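Mutiso Tray Set
Two-tool demonstrations for table clearing and setting
Data card, revision 4

Summary

Mutiso is a set of 3,453 demonstrations recorded with hand-held gripper tools on tabletop tray tasks. We collected it to test one question: does a policy trained on a single wrist view do better when the training data also labels which tool is in contact with an object? The short answer is yes for bowls, a little for cups, and no for flatware. Details are under Results.

Maintainer: Zinhle Mokoena. Labeling: Lizelle Gumede and Kagiso Van der Merwe. Baselines: Demetrius Benavides.

What is in an episode

Each episode has the video from one or both tools, the estimated tool pose, the finger opening width, and a short text label such as "bowl onto tray" or "bowl off tray." Episodes start when the first tool leaves its rest position and end when both are back. Pauses are kept. An earlier revision trimmed them, and the trimmed policies rushed the grasp, so we put them back.

Contact labels are given per tool and take one of three values: none, touching, holding. Labelers worked from the video alone. When two labelers disagreed on a segment, Ntombi Oosthuizen made the final call, and the segment carries a "reviewed" flag.

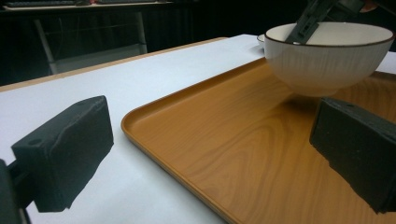

View from one tool, with the second tool's tip inside the bowl.

Views like this are the hard case for the labels. The second tool comes in from the top of the view, so much of its body is outside the image, and a tip inside a bowl can be resting against the wall or not touching it at all. A single still does not settle it. Labelers were told to look at the neighboring frames and to mark "touching" only if the bowl or the tip changed its motion. Segments where this could not be decided are marked "none" and flagged as uncertain.

Splits

Train: 3,093 episodes
Test: 360 episodes

The test split uses tableware that does not appear in train. Tables and rooms do overlap between the two, so please don't report test numbers as a measure of transfer to new rooms.

Results

We trained two versions of the same policy, one with the contact labels as an extra prediction target and one without. Both saw the same episodes for the same number of steps. With the labels, the policy closed too early on bowl rims less often and let go more cleanly after placing. Cups improved slightly. Forks and spoons did not change, probably because the fingers hide most of the object before contact.

Dropping the uncertain segments from training made no clear difference. We left them in.

Known problems

Pose drifts when a tool sits still over a plain white surface for a long time. Affected episodes have drift_check set to 1.

Finger pads wear down, and pads were swapped partway through collection at the Lasusthorpe site. The opening width was recalibrated after the swap — but not before it, so older episodes may read slightly narrow.

In two-tool episodes the clocks were synced at the start only. Long episodes can end with the streams a few frames apart. Use the align script before pairing views.

Loading

Files are grouped by task, then by episode. Read the index file first; it lists the split, the task label and all flags. The loader skips flagged episodes unless you pass keep_flagged=True.

Changes in this revision

Pauses restored in all episodes. Contact labels added for the second tool. Several task labels that mixed up "onto" and "off" were corrected in March. Scores from earlier revisions should not be compared with the ones above.

Send label corrections to Lizelle with the episode ID and the frame range.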